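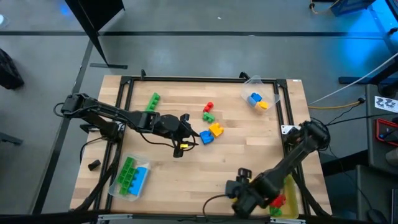 Volker Seidel wrote in his comments on the first release that the card gave the arms four pages and the people at the benches one line, and that the sorting staff at Tirkotville would like to know what happens to their shifts. This version answers him as far as the project can.

Tukus block sorting set, February 2019

Summary
Recordings of two-arm sorting and kitting at the Tirkotville returns site. Two black arms with grippers work over a wooden table, picking toy building blocks and placing them in clear or tinted containers. The set holds 800 episodes.

Contents
episodes/ – one folder per episode, with joint positions and video
labels/ – start, end and outcome of each pick
shifts/ – bench rota before and after the trial, names removed
notes/ – free text from operators, lightly edited

Collection
Episodes were recorded by 8 operators from the sorting line, each trained for 14 days. Operators steered the arms by hand controls. Training was paid at the normal rate and counted as working time. Lieselotte Janssen ran the sessions and Wichai Boonchu checked the labels.

Changes to the work
Hand sorting of mixed returns was one job. During the trial it was split into two: loading and clearing the table, and watching the arms from a desk. Operators swapped between them every 2 hours.

The notes report less bending and less wrist strain. They also report more waiting, less talk between benches, and doubt about who answers for a wrong kit. The site has since put in writing that a fault by the arms is not logged against the operator on watch.

No posts were cut during the trial. The agreement with the site covers the trial only, and this card makes no claim about later staffing.

Known limits
– Blocks that touch or overlap are picked less reliably than single ones.
– Lighting varies between sessions and was not corrected.
– Outcome labels record whether a block reached a container, and say nothing about how much help was given.
– Pick times must not be used to set targets for hand sorting. The two jobs are not comparable.

Use
Research and training are allowed. Use for rating individual workers is not. Operators may ask for their episodes to be withdrawn, and withdrawn folders are dropped at the next release.

Contact
Questions about the files go to Bastian Kuhlmann, and questions about the rota data to Ottmar Engelhardt.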